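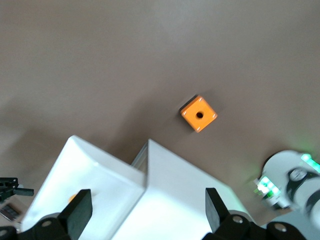
Skungate Games Club — Playtesting Group

Hi! I'm Mal-soon, and I run the playtest nights at Skungate, the ones in the back room with the bad chairs and the good snacks. We're looking for people to help us break a board game before it goes to the printer, and I would love for some of you to be total strangers to it.

The game is called Trinis. It's a trading game for 2 to 4 players, set in a river town where everybody owes everybody else money. Everaldo Bragança designed it and has been tinkering with it since before I met him. I've played it more times than I can count and I still lose to him, which tells you I'm the wrong person to judge whether the rules make sense. I know what he meant. You won't, and that's what we need!

So what would you be doing? Mostly playing. You get the rulebook and the box, and we sit on our hands while you figure it out (this is very hard for Everaldo, please be kind to him). One of us takes notes. Afterward there's a short form and then we talk, and the talking usually goes on longer than the form does. If you got bored in the second round, say so. If the debt cards made you mad, I really want to hear it — we rewrote them in August after one group nearly quit over them, and I'm still not sure we got them right.

We need 40 players in all. You can come alone or bring your regular group, and I'll match up the singles. You don't have to be any good at games. People who only play cards with their grandmother are very welcome, and so is the grandmother. You do need to be 16 or over and okay with reading a few pages of rules in English. Please don't sign up if you already tested the earlier version, back when it was called Zetov. You know too much.

A session takes most of an evening. We can't pay, sorry, but there's dinner, and your name goes in the rulebook if you want it there. The first print run is 3,000 copies, so that's a lot of boxes with you in them. We can cover your bus fare too, just hang on to your ticket.

To sign up, leave your name at the club desk or reply through the contact form on this site with "Trinis" in the subject line. Tell me which evenings work, what you can't eat, and the last game you played and whether you liked it. I read all of them myself, so give me a few days to get back to you.

Mal-soon Bae
November 2025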